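2019-01-03

Project diary, Varnarov Street mural

The neighborhood arts office met this morning with residents and shop owners to settle the future of the mural on the east wall of the Miketti building. The new owner intends to repair the brickwork behind it, and the painted surface cannot be saved. Attendance was 86, more than the hall's 80 chairs could seat.

Ilham Tjoa, who painted the wall 33 years ago, spoke briefly and asked that it not be copied. She would prefer a new work by a younger artist. Several residents disagreed, and their objections have been entered in the record.

Two matters were decided. The wall will remain on view until the repairs begin, and a farewell gathering will be held on the sidewalk, with music from the Strebel Street band. The office will apply for the street closure — the permit desk has asked for the form in duplicate.

The proposal to move the lower panel to Boler Park was held over. I have requested a written estimate from the masons and will report on it at the next meeting.

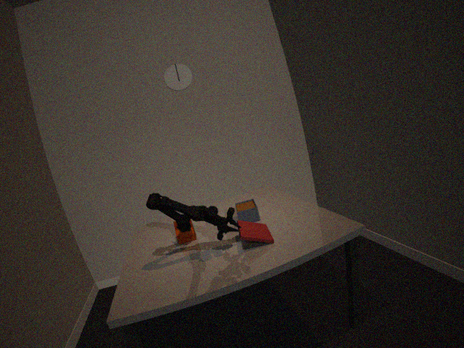 Letters of notice to the adjoining properties remain to be signed tomorrow.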